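By Ekow Sowah
July
Print | E-mail

Marine underwriters got a look at the new vessel-tracking room at Folter's Brostberg office during an open day on Sunday. I went with 70 other visitors, mostly brokers and claims staff.

The tour started at 2 p.m. with a short talk on how the company compares a ship's declared route with radar and satellite passes. Its analysts follow 1,000 hulls for insurers, and a gap in a transponder signal is checked against weather and port records before a client is told.

We then watched a replay of a tanker case from the Hovham anchorage. The ship's position reports put it at anchor while its draft changed, which led the insurer to ask for cargo papers.

Questions were mostly about price and false alerts. Folter would not give a rate for either.

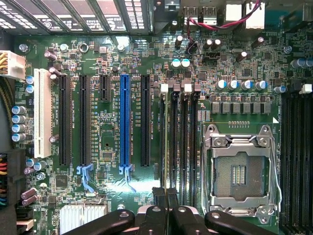 Agyeman, the broker that shares the building, plans to test the service on its hull book first and look at cargo later. Coffee was served on the second floor, and the shuttle back to the station was full.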